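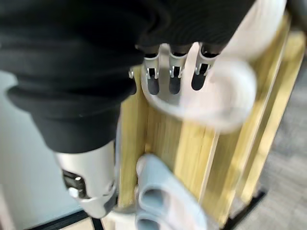
Home | Threads | Saved | Lists | Search

Filed under: Kitchen & Household

Oleksandra Derkach

Spent the morning on the wooden things in the kitchen. Putting down what I did in case it helps anyone with the same sort of grooved wood, and so I can find it again next February.

The main job was the slatted block. Pale wood, upright, several panels with narrow grooves between them. It stands on a black metal frame. The panels step back on one side and that's where the dust goes.

Before anything else I take everything off the worktop. I used to clean around things and it took longer. Now it all goes on the table on an old towel, and the worktop gets wiped down and left to dry.

Then dry cleaning first. No water yet. A soft paintbrush along every groove, top to bottom, with the grain. If you start with a damp cloth the dust turns to paste and sits in the corners, and you end up picking it out with a cocktail stick.

I did have to pick it out with a cocktail stick in two places. That was from last year, when I started with a damp cloth.

Folded card works for the narrow grooves too. I cut up a cereal box. Fold a strip once, run the folded edge down the groove, wipe it, go again. Throw it away when it goes soft.

There's a small round peg on the front. Go round it with a cotton bud. Don't twist it to see if it moves. I've done that with a peg on another piece and then it was loose for good.

After that, a cloth wrung out hard. I use a Pronura one, the thin kind, but a bit of old T-shirt does the same. Warm water, one drop of washing-up liquid in the bowl. Wipe with the grain, then straight after with a dry cloth.

Don't put it in the sink. Don't put it in the dishwasher. My sister put a chopping board in hers and it split down the middle by the evening.

Drying: upright, on the rack, window open, away from the radiator. I gave it 6 hours. The grooves take longer than the faces, so it can feel dry on the outside and still be damp inside.

While it dried I did the metal frame. Black metal shows every splash. Damp cloth, then dry cloth, then check underneath, where the legs meet the worktop. Mine had a ring of something sticky. Probably honey.

If the coating is chipped anywhere, dry that bit properly. I had a plant stand go rusty from one chip, and it left a mark on the windowsill that I still haven't got out.

Had to stop and go out for oil at this point. The Honda was blocked in by a skip lorry so I walked to Taremen, the hardware shop by the station. It's being refitted and the wood care is now at the back next to the paint rollers.

Bought the Jusum food-safe oil, the 133 ml bottle. They do a bigger one but it goes off before I get through it. The small one did everything today with plenty left over.

Oiling: less than you think. A teaspoon on a cloth, rub it in along the grain, leave it for a quarter of an hour, wipe off what's left. If it still feels tacky you've used too much.

I don't oil down inside the grooves. It pools at the bottom and holds crumbs. I just go over the faces and the edges of the panels.

Someone is going to ask about olive oil. I tried it years ago on a salad bowl and it went rancid. The bowl smelt for months.

The rest of the wood got the same treatment: two chopping boards, the rolling pin, 7 spoons. One spoon had gone furry at the end, so I sanded it lightly with fine paper before oiling it. It's fine now. The handle is darker than the bowl of it but I don't mind.

The oily cloths went outside to dry flat on the wall. Don't ball them up and put them in the bin. They can heat up on their own, it says so on the bottle.

Putting things back took the longest. I moved the block further from the hob and the kettle. Steam was getting at it, and there's a socket behind where it used to be that I can now reach.

Between big cleans I'll brush the grooves once a fortnight when I do the shelves. Two minutes. I said that last year as well and managed it until Easter.

Replying to a couple of messages: yes, the brush is just an ordinary one-inch paintbrush, never used for paint. Keep it in a drawer with the cloths or it will end up in the shed.

And no, I haven't tried wax on top of the oil. If anyone has used it on something with grooves, tell me how you got it out of the corners.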